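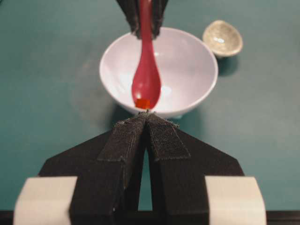 Pads on a calendar, every 2 weeks, no exceptions, a reader wrote in after the January issue. Anyone who waits until the fabric looks bad has already been running with bad fingers for days, the message went on, and the fix costs less than lunch.

I've heard this from enough people now that I wanted to test it, and the two-arm cell at Adulside was the obvious place. It does tabletop work: bowls, spoons, small dishes, little cubes to be picked up and handed across. One arm holds a red plastic spoon over a white bowl while the other comes in with its fingertips close to the cube on the end of it. If a pad has crept forward on its finger, that's the kind of job where you expect to find out.

My trouble with the calendar rule is that it treats every pad as the same pad. Ours aren't. The fabric comes from Usberg in sheets, we cut and stitch it to fit, and the stitching varies depending on how late in the afternoon it was done. A good one stays put for ages. A bad one starts to turn around the finger the first time it closes hard on something with a rim. Throwing both out on the same morning tells you nothing about either.

So we kept a log. Each pad got a letter in paint marker on the inside, where it faces the finger, and each time a pad came off we wrote down why. Over 214 hours of running we had 9 pads come off for a real reason. Most were seams. A couple had gone slick at the tip. One was fine and had been pulled by mistake, which I've left in the count because that's what happens in a shop.

What I did not find was a point on the clock where pads go bad together. Maybe it exists and we were too small to see it. I'd like to see the log behind the 2-week rule before I sign up for it, and so far I've asked twice and got an opinion back both times.

What did turn up, over and over, was tip alignment. With the fabric on, the two fingertips ought to come to their points at the same height, and the gap between the fingers should look even from the wrist camera all the way up. When one pad sits a hair farther forward than its neighbor, the cube gets pushed before it gets pinched. You can lose a morning blaming the software for that. We did lose a morning blaming the software for that.

The routine we've ended up with, for what it's worth:

Close the gripper on nothing and look at the tips before the first run. Do it on both arms, even the one that only holds the spoon.

Rub each pad with a thumb, tip to base. If it moves, it comes off.

Lint brush, then a dry cloth. No alcohol on the fabric. It's fine on the hard black plastic underneath once the pad is off.

Check the seam on the outside edge first. That's where ours go.

Write it down, including the days when nothing was wrong.

That takes a few minutes per arm. Skarnholm's setup sheet allows a good deal more, mainly for a full recalibration of both wrists every morning, and I have my doubts about that as well. We ran with the full version and then without it, and the wrist offsets barely budged on the mornings we skipped. If you've had a crash, or moved a mount, or had somebody lean on an arm, of course recalibrate. Doing it daily on a cell that hasn't been touched looks to me like a habit that came over from some other machine. Skarnholm is welcome to write in and tell me which one.

The tabletop deserves a paragraph because it never gets one. Ours is teal-green, and it picks up faint rings and hazy patches that you stop noticing after a while. The camera doesn't stop noticing. I'm not convinced those marks have ever caused a bad pick, and when people tell me they have, I ask how they know. But wiping the table is cheap, so we wipe it. Glare off the inside of a glossy bowl bothers me far more. If you can move one lamp, move it before you start scrubbing.

Then there's the Đàm grip compound, which three different readers recommended. It's a brush-on coating that goes over the fabric and is supposed to do away with stitching trouble altogether. We coated one pair and left the other plain. The coated pair held a spoon handle very nicely for the first stretch and then began to leave a tacky film, and a small cube that should have dropped into the bowl hung on to the fingertip instead. Letting go is half the work in a cell like this – more than half, some days. I wouldn't put it on anything that has to release a light object. For heavy stuff, maybe. I haven't tried it and won't pretend I have.

Parts, since several of you asked. We got roughly 164 finger pads out of the last Usberg order, with more waste than I'd like at the corners. Cut the pointed end first and square off the base afterward; the other way around, you end up with two bases and no tip. Keep a matched pair in a bag near the cell and replace both fingers on a gripper together even if only one seam has failed. I know that sounds like the calendar rule sneaking in by the back door. It's there for the alignment. A new pad next to an old one is thicker, and you're back to pushing cubes.

I'll keep the log going through the next order. If the reader with the 2-week rule sends numbers, I'll print them next to ours and you can argue about it yourselves. Please include the hours run as well as the dates. A cell that sits idle half the week and one that never stops don't wear the same, and I've seen too many maintenance charts that can't tell them apart.

Next issue: cable routing at the wrist, and why I've gone back to plain hook-and-loop ties.

This site uses cookies to remember your settings and to see which pages are read. By continuing to browse you agree to their use. Accept Manage preferences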